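The toilet roll holder, finally

December 30, 2019

I have been meaning to replace the toilet roll holder since November, when the old one came away from the wall and took a lump of plaster with it. For weeks the roll lived on the windowsill, and twice it went in the sink.

I looked at a Kombo one first, which was a plain plastic arm, and then at a Dinov one that needed four screws and a template. In the end I bought the metal one from Estex. It has a flat rectangular base and a bent metal part at one end, and it is shinier than I expected. The order number ended in 617 and it still took 15 days to arrive.
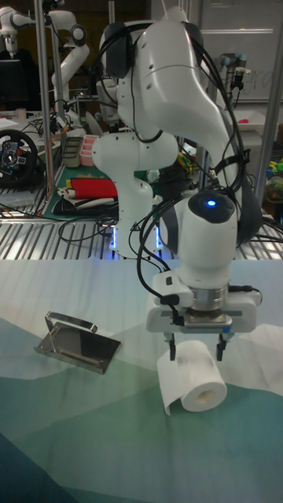 I didn't want to drill. The wall in our bathroom is old and crumbly, and the last repair used up most of a tub of filler. This one is going on with adhesive, and the instructions say to leave it overnight before putting any weight on it. I have decided to leave it two nights.

Before sticking anything up I wanted to try it on the table with a roll. The old holder was too tight for a new roll and you had to pull off a good few sheets before it would turn. I would have been annoyed to find the same thing with this one after gluing it.

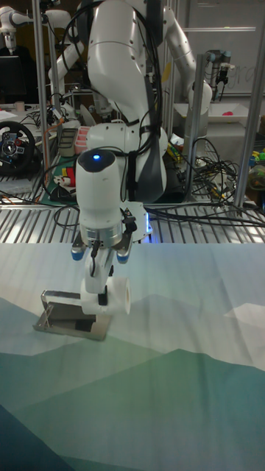
The other thing I wanted to settle was which way round it goes. You can have the open end on the left or the right, and in our bathroom the door opens on one side, so it matters a bit. I am right-handed and the rest of the house is not, so we had a short discussion. Right won.

The cloth is the mountain one, by the way, for anyone who remembers me complaining about it. It came folded very small and the creases have never dropped out. I have ironed it on low and hung it in the shower room and neither did much. I like the greens though, especially the dark bit in the bottom corner, so it stays on the table.

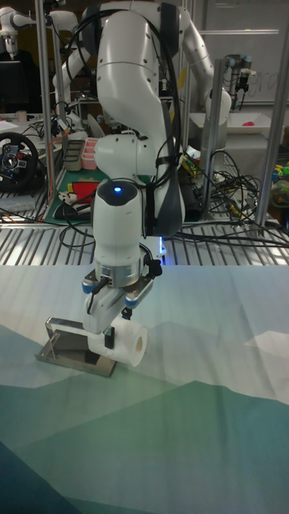 As for the rolls, we buy the Troltix ones in the big pack. They are a bit wider than the supermarket kind and the cardboard core is sturdier. I keep the spares on top of the cupboard, and they come down one at a time when somebody shouts.

Marks on the metal are my one complaint so far. Anything this shiny shows every fingerprint, and in a bathroom it will show water spots too. I shall keep a dry cloth under the basin and see how long that lasts.
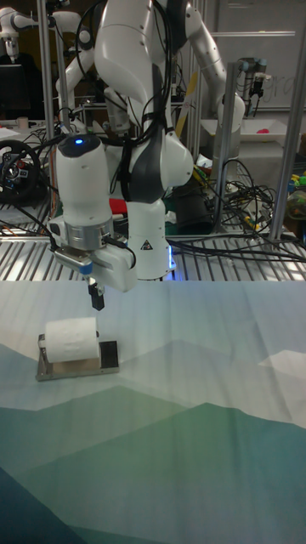 2 min read

Next job is the patch of wall where the old one was. It needs sanding and a coat of paint, and I have half a tin left from the hallway that is near enough the same white. The new holder will go a little lower down, on the sound bit of wall, once the paint has dried.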